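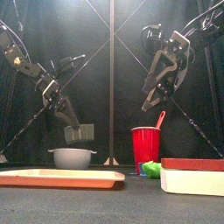

Friday, open day at Fultinitz, written up same evening

Went over to Ferham with low expectations and came back with them mostly intact. Two-arm demo, black backdrop, kitchen bits on a dark grey table. The task on the board was "clear and sort", which covers a lot of sins. Got there for the 2 o'clock slot and stood near the front.

What I noted at the table:

Left arm had the sponge (grey-green block, foam or similar) up over the light grey pot with the side handles. Right arm above the red cup with its fingers a bit apart and nothing in them. A camera on each wrist. Long tapered fingers on the left gripper, and I'd like to know what they do with anything slippery. Asked. Was told "we've had good results", so no number.

Object choice is kind to the robot. A foam block forgives a bad grip. The cup with the utensil standing in it is a fairer test, as the handle leans out to the right and there's a blue thing and a lime green soft thing crowded in at the base. If you get the approach wrong you knock the lot. I'd have started with that one. The box with the red lid I'd also like to see opened by both arms together, otherwise why pay for two.

Claims made in the talk, for the record:

- 700 demonstrations behind the current policy. No word on how many were thrown out.
- 17 objects in the full set. Didn't get to see the list.
- "Almost 12" seconds per pick. Didn't say whether that includes retries, and I forgot to push on it.

Lighting bothers me. Dark wall, dark table, pale pot, bright red cup: about as easy to segment as you could ask for. Wei (their software layer) is supposed to cope with clutter and daylight. Would want to see it under our strip lights on the scratched bench before believing a word.

In its favour, the cabling is better thought out than ours on the left arm, run down the outer side in one bundle. The right has a proper tangle up by the mount, so they aren't perfect either. Worth copying the wrist camera bracket for Astel. Ours blocks the view of the fingertips half the time.

To do:

Email and ask for the failure rate per object, with retries counted as failures.
Ask if we can bring our own things next time. Wet sponge, glass, a bag of rice.
Measure up our bracket before April.
Lend me back the long tape, whoever has it.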